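4.3 Routine care of the two-arm table cell

This section covers the work done on the cell between jobs: fingers, wrist cables, base rails, electronics below the rails, and the check run afterward. Replacement of joints and motors is in section 6. Wiring diagrams are in section 9.

Applies to Grureck table cells with two arms on a common front rail. Cells with the older single-arm plate use section 4.2.

Section revised Thursday, September 20, 2018. Changes are by Zinash Degefa; check run steps by Máté Bozsik.

Before you start

You will need the hex key set supplied with the cell, a screwdriver with a long thin shaft, a lint-free cloth, a soft brush, and cable ties of the reusable kind. Do not use solvent on the fingers. It clouds the yellow material and makes it brittle along the openings.

CAUTION: The arms have no brakes. When power is removed they drop. Support each forearm by hand or park it on the table before switching off.

CAUTION: Keep hands out of the space between the two wrists while the controller is on, even with the program stopped. A stopped program still holds position and will push back.

4.3.1 Parking and shutting down

1. Stop the running job from the Cosirano panel. Wait for the status line to read IDLE.

2. Open both grippers and take out anything they are holding.

3. Select PARK. Both arms move to the low position with the wrists over the table.

4. Switch off at the controller, then at the wall. Wait for the lights on both base boards to go out.

Note: If one arm does not park, do not repeat the command. Switch off while supporting that arm, lower it by hand, and see 6.2.

4.3.2 Fingers

1. Wipe both faces of each finger with a dry cloth.

2. Brush out the openings in the fingers. Lint from soft test items collects there and changes how the fingers close on small, smooth items.

3. Look for cracks where the finger enters the black mount. Replace fingers in pairs, left and right of the same gripper, part number 1094 for the pair.

4. Move each finger by hand through its travel. It should move evenly. If it catches, loosen the mount screws a quarter turn, center the finger and tighten again.

5. Enter the job count in the log. The service interval for fingers is 700 jobs. The longest any pair has lasted in our shop is 1,094 jobs, and those were badly worn. Do not plan on it.

4.3.3 Wrist cables

The purple cable on each arm is the part that fails most often. It runs from the wrist, back along the arm and down to the base, and it needs free length at both ends.

1. Follow each cable from wrist to base with your fingers. Feel for flat spots, nicks and stiff sections.

2. Check that the cable makes an open loop at the wrist. With the wrist turned fully in either direction the loop must not go tight.

3. Check the second loop at the base. It should hang clear of the rail. If it has worked its way between the base and the rail, free it before powering up.

4. Tie the cable to the arm only at the points marked in 9.1. Do not add ties at the elbow.

5. Push the connector home at each end. There is a click on the wrist end and none on the base end.

Note: Cables bought from Moletti before this revision are 11 cm shorter than the current ones. They fit, but the wrist loop is too small. Use them on the bench only.

4.3.4 Bases and rails

1. Try to rock each base from side to side. There should be no movement.

2. If a base moves, tighten its rail bolts a little at a time, going corner to corner.

3. Sweep the grooves of the rails. Lost screws end up in them, and sometimes beads or other small test items.

4. Check the distance between the two bases against the setting sheet. If it has changed, the cell must be recalibrated (section 5) before any job that uses both arms.

4.3.5 Electronics and slotted strip

1. With the power off, look over the board below each base. Blow off dust with a hand blower. No compressed air.

2. Tug lightly on each red lead. Any lead that moves in its terminal has to be refitted.

3. Look for loose wires lying on the table near the bases and trace each one to both ends. Remove spares. Anything lying on the table can be picked up by a gripper.

4. Clear the slotted strip. Cables may rest over it but must not be pushed through the slits.

4.3.6 Check run

The check run uses a Wubshet item set or any mix of light household items of different sizes. Include at least one soft item, one flat item and one small case with a hinged lid. The hinged lid is the useful one, as it shows up finger play that the soft items hide.

1. Set the items out on the table within reach of the arms. Leave a clear patch in the middle.

2. Power up at the wall, then at the controller. Support the arms until they hold.

3. Run program 127 at low speed.

4. Watch the wrist cables during the first pass. Stop if either one goes tight or crosses in front of the fingers.

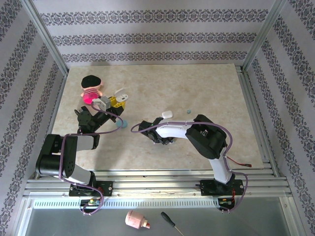 Figure 4-6. Two-arm cell with items on the table. Left gripper at the open earbud case.

5. Listen at the elbow joints. A steady hum is normal. Clicking is not; see 6.4.

6. Run the program again at normal speed and compare the two result lines on the panel. They should match except for the time.

7. Sign the log and note anything replaced.

If the check run fails

Gripper closes beside the item — base has shifted. Repeat 4.3.4 and recalibrate.

Item slips out on lifting — fingers dirty or worn. Repeat 4.3.2.

Arm stops with CABLE or WRIST on the panel — connector not seated, or loop tight. Repeat 4.3.3.

Both arms stop together — supply fault. Do not restart. Go to 6.1.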